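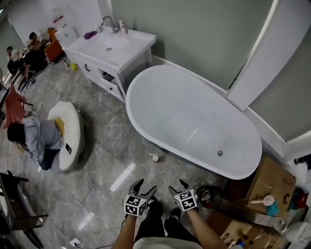

Three weeks ago I started to look for a bathtub for our new flat. I thought it will take one afternoon. I want to write down what I learned, maybe it helps somebody. 1/9

The white oval freestanding ones look so light in the catalog. Then you stand over one and it is large! Please measure your room first, and after this measure your door too. 2/9

I like very much a tub placed diagonally to the wall. But my husband asked how I will mop behind it. I had no answer. 3/9

Gray tiles with a marble pattern: beautiful when glossy, every lamp shines in them. At home I would choose matte, my mother is 81 and I worry for her steps. 4/9

Wall color. I was sure about white walls, now I am sure about pale gray-green. White tub and white vanity look softer next to it. The paint I ordered comes from Ilport, 2 cans. 5/9

The vanity: I want doors and drawers, and one open place low down for towels. My sister says open shelves collect dust. She is right, but I still want it. 6/9

A sink made in one piece with the countertop is easier to wipe, I think. Our old one has a gap all around and I clean it with a toothbrush every Saturday. 7/9

Price. The tub I chose at Skallis is 1336, and delivery with carrying upstairs is 442 more. I did not expect the second number. Ask for it before you fall in love. 8/9

Otis Ambrose, our plumber, comes in June to look at the drain position. If he says the diagonal is possible, I will mop behind it myself. 9/9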